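Monday, late

The kettle has been on twice and I have let it go cold twice, so I am writing this with a glass of water instead. My feet are up on the other chair and I don't intend to move them until bedtime.

It was locker day at last. I have been putting it off since the pool changed its opening hours, and I knew very well that my locker had become a sort of second hall cupboard. You tell yourself you'll take the wet things home and bring them back washed, and you do, mostly, but the dry things stay, and then they have company. The notice went up last week saying every locker in the Prutville change rooms had to be emptied and wiped by the end of the month, and I thought, well, I'd rather do it on a quiet afternoon than in a queue with everybody else's shampoo.

I took the early bus, the Kavton one that goes the long way past the nursery, because I like to look at the seedlings from the window. They have the tomatoes out already. I nearly got off. I have no room for more tomatoes and I know it, but there is something about a tray of them all standing up straight in their little pots that makes me feel I could manage another row by the fence.

Anyway, the locker. I had brought two shopping bags and thought that was generous. Out came the good towel, the one I had blamed the laundry for losing, and I was so pleased to see it that I said hello to it out loud. Then the goggles with the perished strap, a paperback swollen to double its thickness, my second-best cardigan, and a tin of peppermints from the Carvalho bakery that I must have bought at Christmas. The peppermints had gone soft and stuck together in a lump. I ate a bit off the corner all the same – it was a long time since lunch.

There were socks as well. I put them all in a bag and brought them home, and tipped them out on the bed to see what I had, and it came to 19, so somewhere there is one living by itself. I have tried every drawer. I'd like to think it is behind the washing machine, where I can't get at it, and that it will turn up when we finally have the floor done.

The wiping took longer than the emptying. I'd brought a rag made from an old pillowcase, and it was hopeless for the corners, so I ended up wrapping it round the handle of my hairbrush and poking it in. The grey doors come up nicely with a bit of warm water and vinegar, but the vents are a trial. All that fluff gets into the slots and sits there, and you have to coax it out one slot at a time. I did my own door and then, because I had the water anyway, the one beside it.
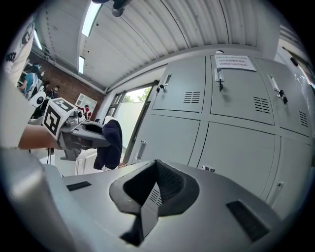

I do think they ought to put proper number tags on the keys. Mine is 54, and I know it only from the scratch near the lock, and I stood there today trying it in the wrong door for a good while and getting quite cross with it. I have tied a bit of green wool through it now, which I should have done years ago. The wool is left over from the Nadar blanket, the one with the uneven edge that I still haven't sewn up.

Everything is in the wash now except the book, which is propped open on the windowsill with a peg on either side. I don't hold out much hope, but I was only up to chapter 8 and I want to know whether she sells the farm. The towel I've hung over the back door by itself, so I can keep an eye on it.

Must remember to take vinegar back on my next swim, and new goggles if the chemist has them. And ring about the floor.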